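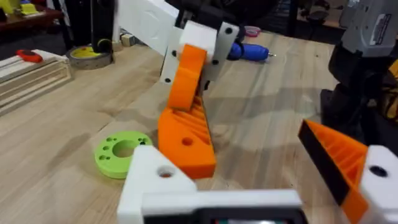
Is the two-arm kit worth getting if you've never built a robot before? I'd say try it at an open day first, then buy it if you've got a free bench and a patient household.

I'd had my eye on the Avholm bench kit for ages, so when the workshop at Mandthorpe put on an open day with a pair of arms set up and working, I got on the train. It lists at £903 for the set, and I wasn't handing that over on the strength of a few clips online! This is what I made of it after an afternoon of hanging about and getting in the way.

First thing to say is that it's friendlier than I'd feared. I've been to trade demonstrations where everything is behind a barrier and you get a leaflet and a mint. At Mandthorpe you could pull up a stool and ask whatever daft question you liked (I asked plenty). The bench looked like a bench somebody uses, with tape and pliers and screwdrivers along the back, and I warmed to it straight away.

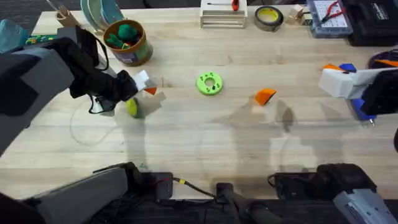

Both arms over the bench, with the green ring between them.

The grippers are what you'd be paying for, really. They have orange fingers with ribs on them, and the parts are printed, so if you snap one you can run off another at home. I like that a lot. My old Solheim arm had moulded fingers, and when one cracked I waited from November right through to spring for a spare, by which time I'd lost interest and used the thing as a coat hook.

Small loose things are a good test of any gripper, and I had a go at steering one myself. It took me a while to get the hang of it. The movement is smoother than I expected at slow speed, a bit twitchy when you hurry, and you do need to line up square with whatever you're after or you just shove it along the bench. My fault more than the kit's, I think, though a beginner is going to do exactly what I did.
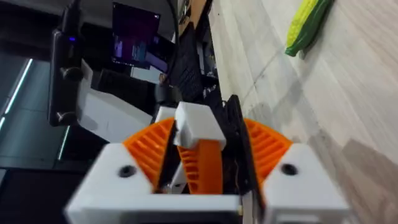

The other thing I kept coming back to was the cabling. There's a fair bit of it, and at home I'd want clips and an hour set aside to tidy it before I let anything move. The printed guide skips over this completely, which is a shame when the rest of it is so clear (nice big drawings, no jargon, a proper index).

Compared with the Irnbridge set, which comes in at £2,453, you're giving up the smart case and the longer warranty. I can live without the case. The warranty bothers me a little more, and I'd like to see Avholm stretch it.

Four stars from me, and I've put my name down for the autumn batch. If you're anywhere near Mandthorpe when they run the next open day, go early, as the stools fill up fast and the tea runs out before three.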